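Kinton parts room moves to drawer storage

Kinton, the electronics repair workshop run by Zastside, has begun moving its small components out of labelled bags and into benchtop drawer organizers. Push buttons, including the red domed type with a black bezel, are among the first items to be assigned a drawer.

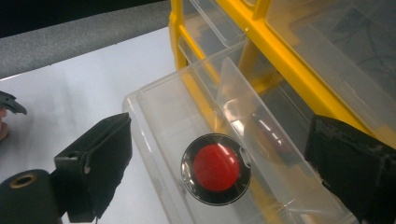

The stores catalogue lists 4000 parts, of which 79 are panel switches. Ifeoma Ugwu, stores coordinator, said switches were given priority after a stock check in July found 5 part numbers filed under the wrong supplier.

Clear drawer fronts were specified so that stock can be checked without opening each compartment. 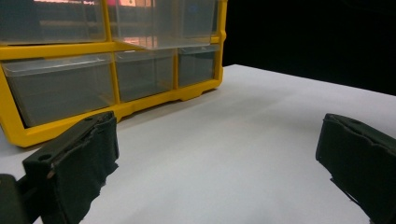 Drawers will be filled by part number, with a reorder card placed at the back of each. Technician Ehsan Babaei is preparing the revised bin list. The parts counter will close 45 minutes early until the transfer is complete.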